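The rain gauge and the argument at the diner

I got into it a little with a fellow at the counter of the Helmy diner last month. He had heard on the radio that our valley can't be drying out, seeing as the Vikell gauge logged its wettest June in the whole record. He's right about the June. I looked it up that same evening (my eggs had gone cold by then anyway) and there it was, plain as day.

But one wet month is one wet month! I've been putting the local numbers into a spreadsheet for this newsletter for six years, and if I've learned anything from it, it's how easy it is to grab one square out of the grid and make it say whatever you like. So I did the dull thing and went through every month I have for the two gauges that matter most to us, Vikell down on the flats and Lunarier up at 2565 feet. That came to 517 monthly totals once I threw out the ones with too many missing days.

The first thing I did was subtract the usual amount for each month, so that a soggy April doesn't get compared with a bone-dry August. You would be amazed how often that step gets skipped. Then I fit a straight line, and then I fit it again without that record June, just to see how much work one month was doing. The answer at both gauges is a slow decline in summer rain, and it stays a decline whichever way I run it. The winter totals are a different matter – they wander up and down and I wouldn't bet a sandwich on either direction.

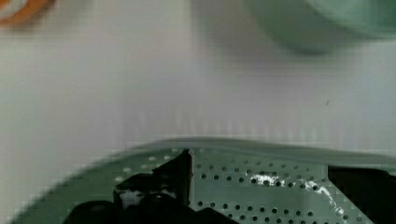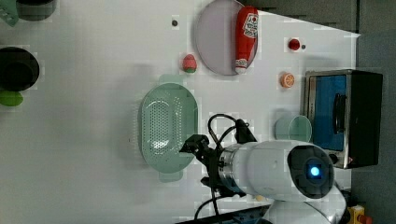 Pale green against a white tabletop in both.

Now, the part I find more interesting is the soil. Rain is only what comes in. What goes out depends a lot on how warm the air is, and our summers have warmed up quite a bit more clearly than our rain has dropped. Warm air pulls water out of the ground and out of the leaves, so you can get the same rain your grandparents got and still end up with crunchy grass by July. A few of you wrote in to say your wells feel that way too. I don't have good well data, so I'm going to leave that alone for now, but please keep sending me your notes.

A couple of you also asked whether the Lunarier gauge was moved. It was! It went from behind the old school to the open ground by the fire road, and wind matters for rain gauges, because a windy spot catches less. I split the record at the move and ran the two halves separately. The decline shows up in the earlier half all by itself, a bit weaker, with a fatter margin of error than I'd like. I would call that decent evidence and no more than that.

What I can't tell you is how much of the summer drying is warming and how much is plain old luck of the draw. For that you need a lot more than two gauges and a person with a spreadsheet. The Ganinel station should help once its older paper sheets get typed in – there are 1000 of them in the box and I've done a pretty thin stack so far.

If you'd like to type some, write back and I'll mail you a bundle. Clear handwriting for the early birds, coffee stains for everybody else.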